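Ticket 361: Scuffed wall paint won't come clean
Status: Open, waiting on customer
Opened by: Benedita Mota
Assigned to: Niilo Huttunen, Runeo paint help desk

Benedita Mota wrote:

Hi there! I'm hoping you can save me from repainting a whole room. We did our workroom in October with your Prudeo matte, in the off-white, two coats over the old paint (which was a sort of tired beige, no primer, the can said I could skip it). I loved it right up until we moved the furniture back in. Now there are scuffs, and every time I try to clean one I seem to swap it for a shiny patch.

Things I've tried so far:
Dry microfiber cloth. Took off the dust and nothing else.
Warm water with a drop of dish soap. Helped a little on the faint marks.
One of those white melamine sponges. The mark went, but now there's a shiny spot about as big as my palm and it bugs me more than the scuff did.

I stopped after that because I figured I was making it worse. Also, and this may be a separate thing, the wall looks kind of pinkish to me, almost lavender, and I picked this off-white precisely so it wouldn't. My husband says I'm imagining it. Is that the paint, or is it the light in there? 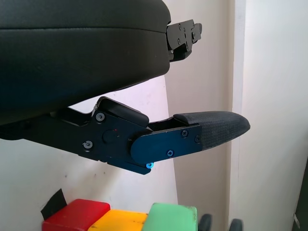 Anyway, the other thing I wanted to ask is whether touching up is even possible with a matte like this. I have nearly half a can left, lid on tight, kept in the hall closet. My sister touched up her dining room last year with a different brand and you can see every single dab when the sun comes in, so I'm nervous!

Niilo Huttunen replied:

Hi Benedita, thanks for all the detail. The shiny patch is burnishing. Melamine sponges are a very fine abrasive, and on a flat finish they polish the surface, so please put that one away for now.

For the scuffs you haven't touched yet, try a soft white pencil eraser, very lightly, in one direction. Wipe with a barely damp cloth and let the spot dry for 2 hours before you judge it. Start low down, somewhere a chair would normally hide.

On the color, cool LED bulbs can push an off-white toward pink or lavender. Could you paint a piece of white card from your leftover can, let it dry, and look at it by a window around noon and then again in the evening with the lights on? If it looks fine in daylight, it's probably the bulbs.

Benedita Mota wrote:

OK, update time. The eraser worked on 3 of the marks, hooray, and did nothing on a long one near the baseboard (I think that was the bookcase going in sideways, I did say to lift it). No new shiny spots though.

I did the card too. At noon it's a nice plain off-white. In the evening it goes pinkish all over again, same as the wall, so my husband gets to be half right. The bulbs are Thygesen ones, the cool white kind, they came with the ceiling fixture. I'm going to try a warmer pair before I do anything drastic.

Still stuck with the palm-sized patch. Can I dab paint on it or not?

Niilo Huttunen replied:

Glad the eraser helped. Please don't dab, it will flash. Stir the can for a full 5 minutes, thin a little with water, and use a small foam roller with hardly any paint on it. Go past the patch by a hand's width and feather out to nothing. If the edge still shows after a day, the clean fix is to roll that one wall corner to corner. The other walls can stay as they are.

For the long mark, the Ritollow wall cleaner is mild enough for matte. Spray the cloth, never the wall.

I'll leave the ticket open until you've tried the roller.

Benedita Mota wrote:

Roller bought, bulbs bought, cleaner on order. I'll do the patch on my next free morning and write back once it's had its day to dry. Thank you so much for not just telling me to repaint!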